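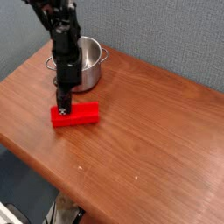 Tuesday, September 14, 2021

Bench log, evening. Re-zeroed the wrist before anything else. The offset had drifted by 2 degrees over the weekend, same direction as last time. I suspect the set screw on the Buder coupling and have put thread locker on it. If it drifts again I will pull the joint apart.

Pick target is still the red block, with the steel pot behind it as the drop. The pot stays at the back of the table near the wall, so the arm has to reach over the block to get to it. I could move the pot and make the path easier. I would prefer to fix the planner.

The main problem is Z. The table height in the config was measured in July, before Shona MacRitchie and I changed the mount, and I never went back to it. With the old number the fingertips come down on the top face of the block and press. The motor current climbs, the controller waits for a position it can't reach, and the move times out. Wrote a contact check that aborts above a current threshold. Encoder count at first contact is 1441, which I have now entered as the reference.
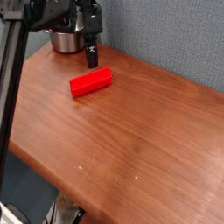

2 min read

Second thing: approach angle. The block lies at a diagonal to the table edge and the gripper was coming in square to the table. Added a yaw term from the overhead estimate and a hover point, so the fingers stop a few centimeters over the block and hold there until the yaw settles. The hover still lands too far toward the right end and a little behind the block. It looks like a constant error, so probably the base transform again.

Ran 17 cycles with the Nodel script at reduced speed. No timeouts after the Z change. Grip is inconsistent and I didn't try to tune it tonight. The log files are in the Zetside folder, sorted by run.

Shona thinks the cable bundle is pulling on the elbow at full extension. Plausible. She wants to reroute it down the back of the post with up to 30 cm of slack. We'll need more clips.

To do: remeasure the base transform, order clips, wipe the table, back up the config before touching it.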